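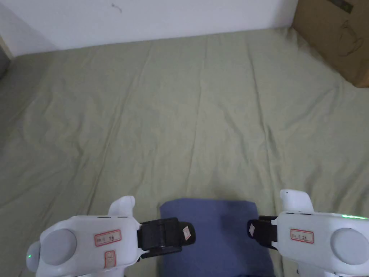
## Folding work at Sultari: what changes when the grippers come in

Our group spent August at Sultari, a linen service that washes and folds for small hotels. We wanted to find out what the folding staff think of automation, and wow, did they have a lot to tell us!

**How the work is done now**

Four of the 16 folders have moved to a training corner, where they fold cloths using a pair of hand-held grippers (one for each hand). Their folds are recorded, and the recordings go towards teaching an arm that will take over the plain flat pieces. Fitted sheets and anything with a torn hem will stay with people.

**What the staff told us**

Minttu Saarinen has folded for years and loved being asked to show how she does it. She had never put her order of folds into words before, and now the new starters learn it too. Her wrists get less of a workout, but her shoulders feel it by mid-afternoon, so the group swaps over every 40 minutes.

Tsutomu Kamata was more careful. He likes the training corner but wants to know what his job will be called next year, and whether the pay moves with it. We thought that was a very fair question, and the manager didn't have an answer yet.

**What we'd still like to look at**

- Noise and chatting: the corner is quieter, and two folders said they miss the big table.
- Who gets picked for training, and how.

Interviews by Itzel Quintero, write-up by Lempi Halonen.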